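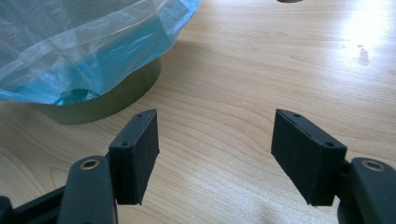
Grippers on the day shift at Grasgate
March 16, 2026

I got to spend a morning at the Vokow packing and cleaning site in Grasgate last week, and I came away with a sore wrist and a lot of notes. Since September the crew there has been teaching machines to do the small, fiddly end-of-shift jobs: putting a fresh bag in a bin, wiping down a table, clearing up the bits left on it. The teaching is done by hand. You hold a gripper with two black fingers, squeeze, and do the job yourself while it records what you did.

They let me have a go at the bin. I have been lining bins my whole adult life, so I figured I'd be fine (I was not fine!). Thin plastic slides off the finger pads if you come at it flat, and if you pinch too much of it the whole bag comes up with you. The woman at the next table got hers over the rim in one smooth pull and went right on to the next one. She used to work the sorting line and told me she'd take this over the line any day, mostly because she can sit down.

The site logged 3,547 recordings in February, up from 388 in the first month. Bags are the biggest chunk of that. Each person does 70 on a full shift, with a break every 30 minutes, and the break was something the crew had to ask for. Early on it was every two hours and people were going home with stiff thumbs. The grip has since been padded too, though a couple of folks with smaller hands say it's still a stretch.

What everybody wanted to talk about, of course, was jobs. Vokow says no one on the cleaning side will be let go this year, and that the first two machines, built by Jadel, will go on the night shift, which has been short of people for ages. The day crew I talked to mostly believe that, for this year. Past that they're less sure. One man said it felt strange to get paid an extra $2 an hour to show a machine his own job, and then said he'd still rather have the $2.

The pay bump is for recording hours only, so on days when you're back on regular cleaning you drop to the old rate. That's a sore point. The crew would like one rate all week, and there's a meeting set for later this month to go over it. They also want to know who gets trained to look after the machines once they arrive. Vokow told me those spots will be offered in-house first but hasn't said how many there are.

The Maldonado site across town starts its own recording in April, with tables and sinks first and bins after that. Sign-up sheets are in the break room, and you need six months on the job to put your name down.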